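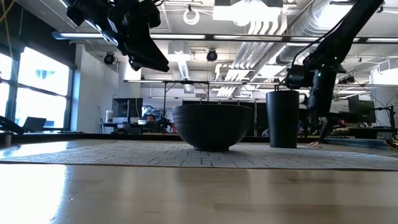

Canteen and dining area check, Ridden House
2 min read

Inspector: Subbarao Kaimal
Date: Jul 20, 2021

Fire exit clear and unlocked: Pass
Extinguisher in date: Pass. Next service December.
Emergency lighting: Fail. Unit over the side door did not come on under test.
Floor, trip hazards: Pass with comment. Vinyl lifting at the threshold, roughly 400 mm. Tape for now, refix within 7 days.

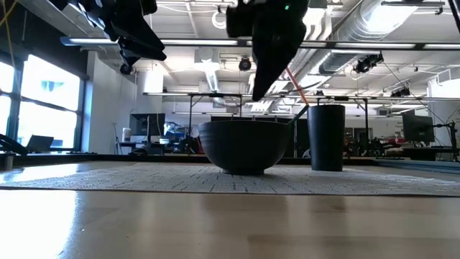 Crockery, chips and cracks: Pass
Hot water at hand basin: Pass
Fridge temperature log: Fail. 2 entries missing.
Electrical test labels: Pass with comment. Label on the kettle is hard to read; asset no. 1299. Replace label.
First aid box: Pass. Restocked by Lloyd.

Re-check of failed items to be booked through Wotano.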